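Hand-held gripper faults on the chopstick task: frequently asked questions

For operators and reviewers on the Pollia collection. Applies to two-handed recording with the paired grippers. If your question concerns mounting, charging or upload, use the Vetska setup pages instead.

What is the fault?

The jaws close on a thin object, the recorded opening reads fully shut, and the object slides or turns between the pads. We log it as code 253. It affects chopsticks far more than anything else in the task set. Cups and bowls do not trigger it.

What causes it?

The zero point of the jaw drifts during a session. With a wide object the error is too small to matter. With a chopstick it is larger than the thing being held, so the log says there is nothing between the pads.

Which part of the task is affected?

Picking up from the cloth and releasing into the cup. Carrying is usually recorded correctly, as the operator is squeezing hard by then. Check the first second after each pick before you check anything else.

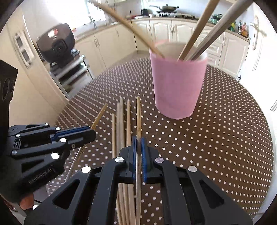
Hold the stick near the middle of its length where you can. A stick gripped near one end has more leverage on the pads and will turn at lower force, and the turn does not appear in the jaw reading at all. It has to be found by eye.

Do both grippers fail together?

No. Each has its own encoder and its own zero. In the first batch, 484 of 2794 episodes carried code 253 on at least one side, and most of those had it on one side only. Do not assume that a clean left channel means a clean right one.

Can I fix it during a session?

Yes. Put down whatever you are holding, close both jaws on nothing for three seconds, open them fully, and wait for the tone. Then restart the episode from the beginning. Do not re-zero in the middle of an episode – the step in the data is harder to repair than the drift.

How often should I re-zero?

Every 20 episodes, and after any knock against the table. The earlier guidance of once per session was wrong and has been withdrawn.

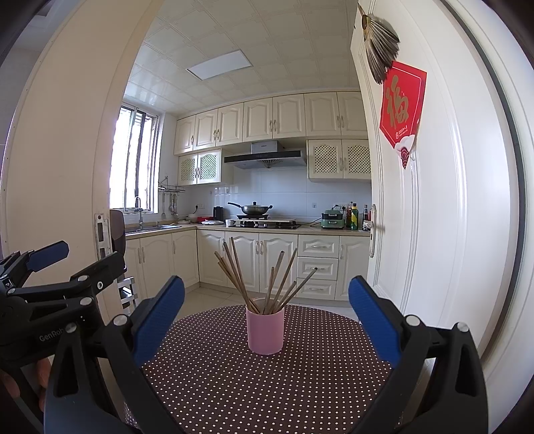 The layout of the task has not changed. Round table, patterned cloth, one cup, chopsticks. Please keep the cup clear of the table edge, as two of the reported knocks came from an arm catching the rim on the way out.

Is there a risk to the operator?

A small one. The linkage has pinch points at the pins and at the openings in the side arms. One operator had a finger nipped while trying to free a stick that had slid between the arms. Release the trigger and set the gripper down before you reach in. Keep your other hand behind the body of the tool.

What if a chopstick splinters?

Stop, remove it from the set and wipe the pads. Splinters lodge in the ridges and give a false contact reading, logged as code 400. Do not pick them out with a blade. 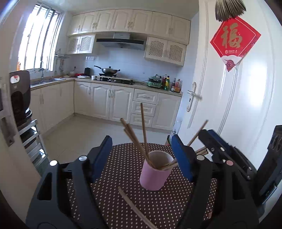
Page last changed: December

Are episodes with code 253 deleted?

They are kept and marked. Video and pose are still usable. Only the jaw channel is masked, from the last good zero to the end of the episode.

Will the pads be replaced?

Not for this fault. Emard tested a softer pad and the drift was the same. A firmware change that checks the zero at start-up is with Quintero for testing. Until it is released, the manual procedure stands.

How do I report a new case?

Give the episode number, the side, and whether the stick slid or turned. Reports without a side are returned.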